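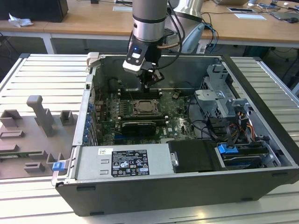 Visit report: Lerkura disassembly cell, Husine works
Sidra Orakzai, 06/05/2026

The visit was arranged after Lerkura circulated a fault notice on its processor handling cell. I was asked to look at the fault, the interim measures, and whether our own line has the same exposure. The site recovers parts from retired office computers. Boards that pass inspection are kept whole, and processors are taken out and put back as part of the test routine.

Sign-in took 9 minutes. Safety glasses and a wrist strap are issued at the door. Visitors stay behind the yellow line unless the cell is in hold.

The fault

During a night run in May the gripper lost part of its closing force while it was carrying a processor over an open socket. The part slipped in the fingers and one corner touched the contacts. The arm did not stop. It went on to the place position, pressed down and reported a good cycle. The bent contacts were found at the next power-on test, 2 boards later.
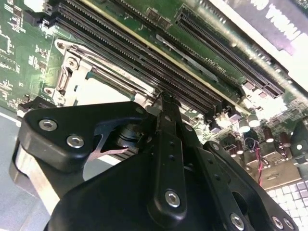 The cell software, supplied by Çınar, checks finger position at the moment of pick and not again. A part that shifts after pick is invisible to it. The wrist cameras did record the slip, but their pictures were being stored for later review and had no link to the stop circuit.

Lerkura traced the lost force to a worn pivot in one finger linkage. The wear was small. With the play taken up on one side, the fingers still reached their closed position, so the check at pick passed. The maintenance sheet called for a force check every 200 hours, and the last one had been signed off without a reading in the box. The shift lead raised this himself and did not try to soften it.

What we were shown

The cell was run at reduced speed with an operator at the hold button. The sequence is simple: lever released, load plate open, processor gripped by its edges, lift, tilt, return. The tilt is where the trouble lies. A processor held at an angle depends on friction at two small areas, and there is very little height to spare above the contacts.
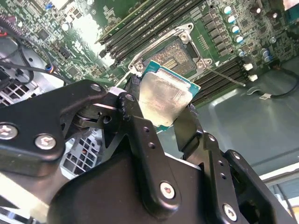
Interim measures are as follows. Finger position is now read through the whole carry, and a change beyond the set limit stops the arm where it is. The travel path no longer crosses the open socket until the last move down. Force is measured with a gauge at the start of each shift and the figure is written down – a tick is not accepted.

I asked what happens after a stop with a part in the fingers. The current answer is that the operator supports the processor by hand before the gripper is released. That puts fingers inside the case with the arm powered and in hold. I do not consider this good enough. A tray that slides in under the part would do the job, and Landska apparently has a drawing for one. Lerkura agreed to price it.
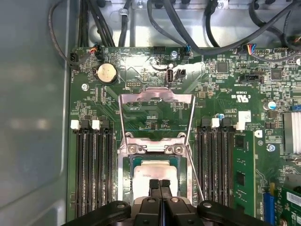
Gripper at the processor socket, load plate open.

The second point I raised was the place check. Pressing to a set depth says nothing about whether the part is square in the socket. A level check from the wrist camera before the load plate is closed would catch a cocked part, and the camera is already fitted. Çınar has the request but has given no date.

Points for our own line

Our gripper is the same pattern and has the same check at pick only. Four of our force check sheets have blank readings. I have asked for the gauge to be brought up from stores and for carry moves over open sockets to be suspended until the software change is in. Lerkura will send its wear measurements for the pivot, and I will add them to this report when they arrive.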